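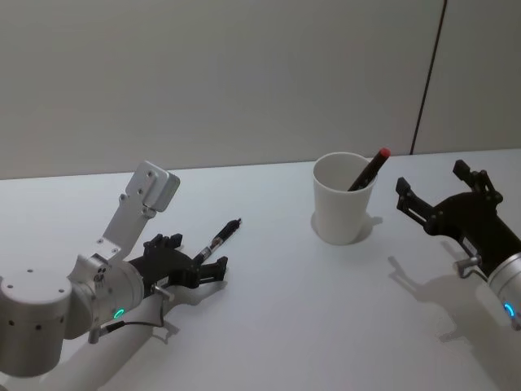

White paper cup and a pen with a black body.

Desk Week at Villa: pens and paper cups

The back room at Villa in Zaltdale has a white table, a pale grey wall and very little else. It suited the smallest subject on our desks, the paper cup used as a pen holder. Earlier pages in the set covered drawers and in-trays, which went up in January.

The pens come out of the stationery cupboard, where the last stocktake found 842 pens and pencils and 91 that no longer wrote. The dead ones have gone in the bin. The rest are shared out between desks, and most desks use a paper cup from the kitchen to keep theirs upright.

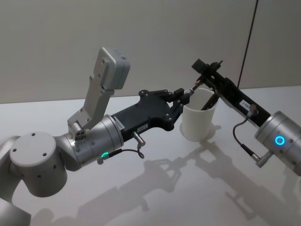 Pen-like tip angled up above the rim of the cup.

A paper cup is light, so a single long pen leaning on one side can tip it. Three or four spread around the rim will steady it, and a few coins or a flat eraser in the bottom will do the same job. Caps go on before anything is stored point down. Ink soaks into the base of a cup and then marks the desk under it.

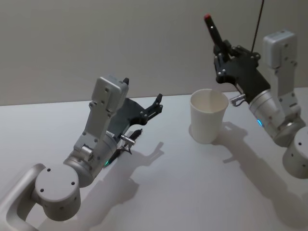

Cups come in sleeves from Dullorier and the pens from Nesov, who sell them in mixed colours. We asked for black only this year — the blue ones kept ending up on forms that had to be signed in black. Fiorella Negri looks after the orders, so see her if your desk is short.

Replace the cup when the rim goes soft. A used one can go in the paper recycling if it has only held pens. Cups that have had coffee in them go in the general waste and should not be rinsed out and reused for this. 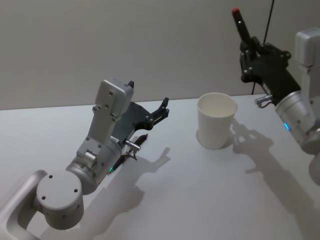

Tables in the back room are to be left clear at the end of the day. Spare cups live on the second shelf of the cupboard, beside the staples, and the scrap paper for testing pens is in the tray underneath.

Page updated 27 Feb 2024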